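Filtuler Robotics Club: Spring Progress Report to the Kalholm Fund

3 min read
Print | E-mail

Hi again from the club room! Your grant has kept us busy since the last report, and most of the news is good. We're up to 17 regulars, two of them brand new to programming, and we've spent $1669 so far, mainly on software seats and a faster computer for the simulator (the old one wheezed through every run).

The Mulcahy challenge asks teams to pick up small flat items and set them down where they belong, so we built our practice table in simulation first. Two arms, one long perforated board, square plates spaced along it. The kids argued for a whole evening over where the plates should go, and I loved every minute of it.

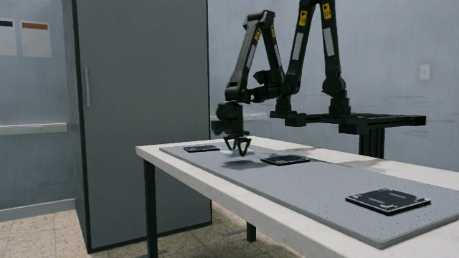 What the students have been working on

Mostly the approach, meaning how the gripper comes down over a thin item without bumping the board. One group writes the motion code and the other group tries to break it, and they trade places every month. They've logged 376 simulated runs between them. Flat things are hard! We lost a lot of time to a tilt error in the wrist that was really just a mixed-up sign in one line.

The wide-angle view from the gripper end has helped a ton. The students can look straight up past the fingers toward the table and see how the box lines up with the gap between them, even with all that bending at the edges.
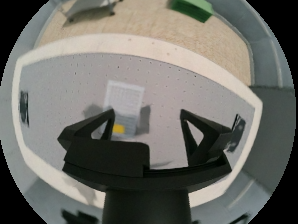 Dratetti
Lead Coach, Filtuler Robotics Club

We're a little behind on the written part. The team notebook was due to me in March and I got half of it, so we're setting aside the first part of each meeting for that now. I'd also like to move some of the travel money over to a second software seat, if that's okay with you. I can send the revised budget sheet whenever you want it. Next report comes in August.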